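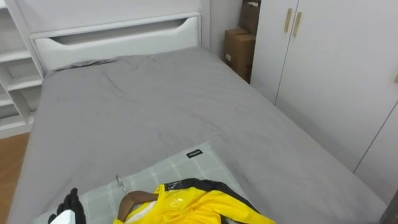 Speaker notes, p. 3

Comparing two hand controllers on a clothes task
Femeo project, Plarnness. Talk given 18th May.

Slide 1. Wait for people to sit down. Say who we are and that questions are welcome during the talk. Say early that this is a comparison of controllers. The arms and hands stayed the same throughout, and so did the cameras. If someone wants to know which hand is best, we can't tell them.

The task: a shirt on a hanger is lying on a bed. Pick it up with both hands and hang it on a rail. In the slide the hand is next to the hanger at the start of a reach. Point at the hook. It lies flat on the cover, so the hand has to get hold of something else first, and which part it goes for is where the two controllers differ most.

Slide 2. The controllers. Wanodel plans a full path for each arm, then closes the fingers to a set position. It is the older of the two and we know its faults. Caruso runs a short plan and corrects it as it goes, using the current drawn by the finger motors. It has no set closing position. It keeps closing until the current rises, then backs off a little.

Don't go into the current loop unless asked. The diagram is in the spare slides.

Mention that both got the same head camera view and the same start poses. We swapped controllers after every block of runs, so that neither of them had all the good light. This made the work slow, and restarting Wanodel takes longer than you would like.

Slide 3. The grasp. Both hands are at the shoulders of the shirt here, with the fingers over the fabric and the hanger between them. This is the grasp we asked for in both cases. Wanodel reaches it by going to two points and closing. Caruso tends to arrive with one hand early and wait for the other. The waiting looks odd on video, and people will probably mention it.

Say what counted as a good grasp: the shirt lifts, the hanger stays inside it, and the hook comes up. If the hanger slid out of a shoulder we marked the run as failed, even when the hands still had the shirt.

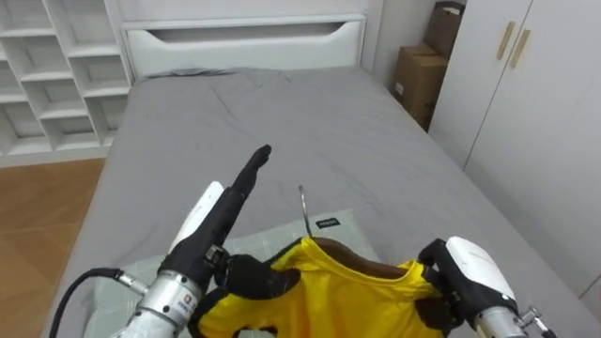
Morena Bassi asked at the rehearsal whether we were testing the controllers at all, or only how well each one had been tuned. Her point was that Wanodel's closing position had been picked for thicker cloth, and that a shiny shirt was bound to slip out of it. It's a fair point. We went back and set it again before the main runs. Say so on this slide and don't wait for someone to raise it.

Slide 4. Results. Total runs: 238. Put the table up and give people time to read it. Then go through it in this order.

Grasping. Caruso did better with the shirt. The gain came mostly from the runs where the hanger lay at an angle. With the hanger straight there was little between them.

Lifting. No clear difference. Most of the drops came from the grasp before it, so we are careful about what we claim.

Hanging. Wanodel did better. This surprised the team. Its path to the rail is planned in one piece and the hook comes over the tube at the same angle each time. Caruso felt the hook touch the rail, took it for a grasp problem and squeezed harder. We have a fix for this, but it came too late to be in the table.

Slide 5. The rail. Talk about other clothes. The dark clothes beside the shirt matter here, with a black hand working right next to them. The hand tracker reads from the head camera, and its error went up when the hand was in front of black cloth. Both controllers suffered. We tried a strip of pale tape on the fingers and it helped, although the tape began to peel and changed the grip. Don't recommend it.

Also mention the reflections on the rail. The depth readings along a shiny tube are patchy. For the main runs we used a fixed rail height and didn't try to measure it each time.
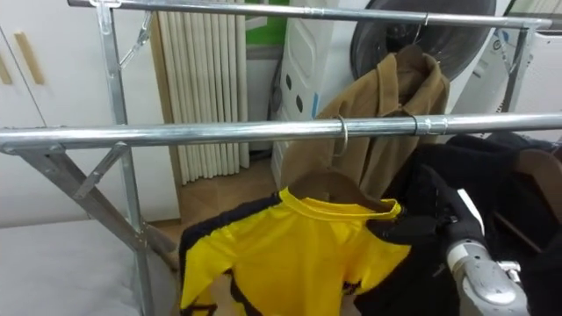 Could you not use one controller for the grasp and the other for the rail? someone will ask, as they have at every practice run. The short answer is yes, and we are trying it. The handover has to happen while both arms are holding the load, and at the moment there is a small jerk when it switches. More runs are planned for August.

Slide 6. What we would change. Write down the tuning for both sides before starting. Put a second camera at rail height. Log the finger current under Wanodel as well, even though it makes no use of it.

Leave the table up during questions. Spare slides: current loop, tracker error against cloth colour, list of failed runs with the reason for each.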